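Why Do Some Cloths Have Stripes You Can Feel?

A Kerik Kids "Look Closer" story

Go and find a cloth. Any cloth will do, and if you have a grown-up nearby you can ask them which ones you're allowed to borrow (the fancy ones that only come out for company are probably not a good idea!). A dish towel, a washcloth, a blanket, the pants you're wearing right now. Got one? Good. Now close your eyes and slide your fingertips across it very slowly, first one way and then the other way.

Is it smooth? Is it fuzzy? Or does it go bump, bump, bump, like a tiny bicycle riding over a tiny wooden bridge?

If it goes bump, bump, bump, then you have a ribbed cloth, and this whole story is about yours. If it doesn't, keep reading anyway, and maybe by the end you'll have found one somewhere else in the house.

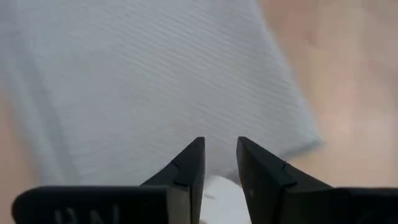 A 514-second read (a bit longer if you stop to try things, and we hope you do)

When a cloth is spread out flat on a table, it's easy to see its lines. They run side by side, close together, a little like rows in a garden or the furrows a farmer makes in a field. Each raised line is called a ridge, or sometimes a rib. Yes, the same word as the ribs in your chest! Put your hand on your side and take a big breath, and you may feel that your own ribs go up and down in rows too.

So the first thing to know is that a ribbed cloth isn't really flat at all. It looks flat from across the room. But suppose you were the size of an ant, and you decided to walk from one side of the table to the other. You would have to climb up a hill and down into a valley, then up the next hill and down into the next valley, over and over, until your six little legs were worn out. You would probably want to sit down and have a crumb.

Where do the ridges come from?

Cloth is made of yarn or thread, and there are 2 ways of putting thread together that you're likely to meet at home. One is called weaving and the other is called knitting.

In weaving, some threads are stretched out in one direction, and other threads go across them, over and under, over and under. If you have ever made a paper placemat at school by sliding strips of colored paper through slits, you've done some weaving already. To make ridges, a weaver can use thick threads in one direction and thin ones in the other, so that the thick ones stick up in lines. Or the threads can skip over several of their neighbors at a time, and those longer skips make a pattern you can feel.

In knitting, the yarn is pulled into little loops, and every loop holds on to the loop before it. Some stitches puff out toward you and some tuck in away from you. When the knitter lines up the puffy ones in columns with tucked-in columns between them, you get ribs. Look at the cuffs of your socks or the bottom of a winter sweater. Pull gently and the ribs spread apart. Let go and they snuggle back together.

There is also a cloth called corduroy, which is woven with extra threads that get cut and brushed until they stand up in soft, fuzzy rows. People who wear corduroy pants can sometimes hear themselves walking. Zwip, zwip, zwip!

And then there is waffle cloth, which has ridges going in both directions, so they cross and make little square pockets. It's named after the breakfast, of course, although it isn't nearly as good with syrup.

What are all those bumps for?

Part of the answer is that people like the way they look and feel, and that's a perfectly good reason to make something. But bumps can do a job, too.

Think about drying your hands. Water clings to your skin, and the cloth has to touch the water to soak it up. A bumpy cloth has more surface for its size than a smooth one does, because all those hills and valleys have sides as well as tops. The little spaces between the threads can hold water, too. Waffle towels are especially good at this, and the air can get into the pockets afterward and help them dry out on the hook.

The valleys can also hold air, and air that stays still is very good at keeping warm things warm. A ribbed blanket on a chilly night is holding lots of tiny bits of air for you, all in rows, and it never asks for anything in return.

Look at the edges!

While you have your cloth out, run a finger along its edge. Is it thicker than the middle? On many cloths, somebody (or a sewing machine) has folded the edge over and stitched it down. That is called a hem. Without a hem, or some other kind of finished edge, the threads at the side of a woven cloth could start to wiggle loose, one after another, and your nice square towel would grow a messy beard.

Corners can be different, too. Some are sharp and pointy, and some are softly rounded. Go looking for both kinds. Napkins, pillowcases and baby blankets are good places to start.

Something to try: ridge rubbings

You'll need a sheet of thin paper, a crayon with its wrapper peeled off, and your ribbed cloth.

Lay the cloth on a table and smooth it with your hands until there aren't any big wrinkles. Put the paper on top. Hold the paper still with one hand, or ask a friend to hold it, and rub the side of the crayon gently back and forth. Don't press too hard or the paper will slide and scrunch.

Do you see lines showing up? The crayon leaves more color where the ridges push up and less where the valleys are. Now turn the paper a little and rub again with a second color. The new lines will cross the old ones, and you may end up with a pattern of diamonds that isn't on the cloth at all.

If your lines are very faint, try a cloth with bigger ridges, or thinner paper. We tried it with a dish towel and got lovely lines, and then we tried it with a fluffy bath towel and got something that looked like a thunderstorm. We hung that one up as well.

Words to keep

Ridge: a long, raised line.
Rib: another name for a ridge in cloth.
Weave: to cross threads over and under each other.
Knit: to make cloth out of loops of yarn.
Hem: an edge that has been folded and sewn.

When you're finished, shake out your cloth, fold it up along the ridges if you can, and put it back where you found it. And if you make a rubbing you're proud of, write the name of the cloth on the back, so you'll remember later which one it was.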